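Still doing my own dishes

My sister rang while I was scraping porridge off a saucepan and asked whether I'd be out of a job soon. She meant because of the robots. I don't have the kind of job a robot would want, but I knew what she was getting at. She'd watched a video of a machine folding a T-shirt and come away feeling that civilization had turned a corner.

I watched it too. It's a lovely fold. Then I noticed the little "8x" in the corner and did the arithmetic, and at that pace my Sunday laundry would be done in time for the next federal election.

I've been keeping half an eye on this for a few years, mostly out of self-interest. I would pay good money for something that could deal with the kitchen counter. We own a robot vacuum, a Lirno, which cost 500 dollars and is defeated by the fringe on the hall rug. I've rescued it from under the chesterfield so often that I now think of it as a pet with a subscription. The cheaper Chu model my sister has is supposed to be worse, although hers at least gives up quietly.

What I hadn't appreciated until lately is how much of the business is still people. To get a machine to pick up something off a table, you first have a person pick it up, holding a gripper in each hand like a lobster at a job interview, and then do it again. And again. The pace is gentle and the furniture is ordinary.
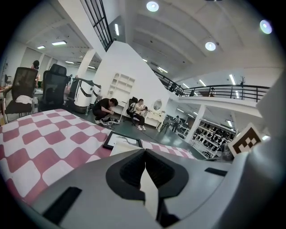
Anathi Masilela, who I used to share an office with at Flumside and who knows far more about this than I do, put it to me over coffee in August. A factory arm can put the same bolt in the same hole all day because somebody has arranged the entire building around that bolt. A house isn't arranged around anything. The mug is by the sink, or it's on the piano, or it's under a tea towel with a spoon stuck to it. You know it's a mug. The machine has to be shown, and she reckons 300 goes at one small job is barely clearing your throat.

I asked her how long until one of these could set a table. She said it depends on the table. I asked about mine and she changed the subject.

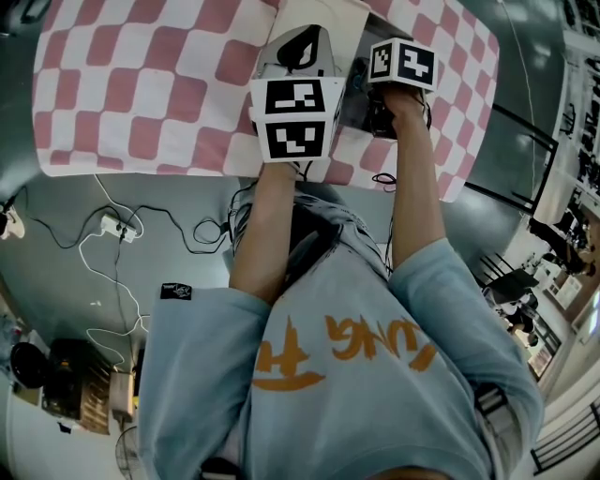
Two grippers, one checkered tablecloth, and all the arms still human.

To be fair, the shop-floor side is further along. The Trakamport warehouse out past the ring road has carts that haul bins from one end to the other, and by all accounts they're good at it. But there's still a person at each end doing the fiddly bit, and the fiddly bit is most of what I do at home. Socks. Lids. The fitted sheet, which I can't fold either, so I'm in no position to sneer.

My own guess is that we'll get a decent table-clearer before a decent bed-maker, and that the first one will cost as much as a used Corolla and refuse to touch anything with gravy on it. I'll probably still want one. In the meantime the saucepan is soaking, and I've told my sister it's part of a process.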